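Holtetti tabletop set. Bowl, mat, gloves
Item 119
Sold by Krishnan, table and bench goods

In stock. Ships from the Givum warehouse. Orders in before 2 p.m. go out same day, later ones the next morning.

What it is
A small work-and-snack setup for a small table. One bowl, one green cutting mat, one pair of black gloves. Sold as a set, bowl also sold alone (see below). Replaces the old Wokumetti set, which is gone and not coming back, please stop asking.

Bowl
Pink inside, white rim. Holds 400 ml. Flat enough in the middle that a slice of something lies down in it and doesn't curl up the side. Good for toast, fruit, pins, beads, screws, whatever is on the bench. Stacks. No lid, we tried one and it popped off in the mail.

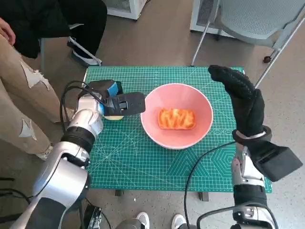 Mat
Green, self-healing, white grid. Has the diagonal guide lines and angle markings, plus hexagon outlines near one corner for the quilting people. Rotary blades and craft knives fine. Box cutters fine if you don't lean on them. Store flat. A rolled mat stays rolled, and a mat left in a hot car is finished. Replacement mats are back in September.

Wipe with a damp cloth. No hot pans. Food goes in the bowl, crumbs on the grid are your own bussiness, but don't cut lunch on the same side you cut fabric.

Gloves
Black, five finger, one pair. Sizes S to XL, pick at checkout. M runs small. If you're between sizes go up. Wash cold, hang up, no dryer. Not heat gloves, not cut proof. They keep glue and fingerprints off, and that's the job.

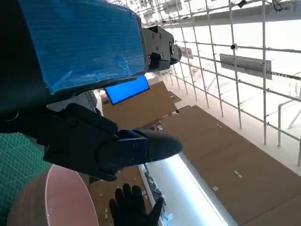

Black glove with the fingers spread. Large round pinkish piece at lower left.

Care, bowl
Hand wash. Top rack if you must. Not for the microwave. Tomato and curry can leave a tint on the pink, soak with baking soda overnight and most of it lifts. Metal scouring pads will dull the inside and we won't swap it for that.

What's in the box
1 bowl
1 mat
1 pair gloves
Care card, folded, small print, sorry

Not included: knife, ruler, table.

Buying more than one
Classrooms and workshops, write to Melur Sembiring at the order desk before you check out, there's a bulk price and the cart doesn't know about it. Biggest order so far was 300 sets and those went on a pallet, so allow extra time for anything that size. Mixed glove sizes ok on bulk, send the list in one email please.

Bowl only
Use the drop-down, choose "bowl, single." Same bowl. Other colors were on the old page, they are sold out, the page is still up for now.

Returns
14 days from delivery. Mat uncut, gloves unworn, bowl clean. Chipped in shipping: keep the box, send a photo of the chip and the lable, we send a new bowl and you don't need to mail back the old one.

Notes from buyers
"Bowl is deeper than I figured, fine by me. Mat smelled for a day or two." Sutrisno L.
"Got the L gloves, should've got XL."

Questions on sizes or stock: Sutrisno Lumbantobing, shop floor, mornings only. Afternoons leave a message.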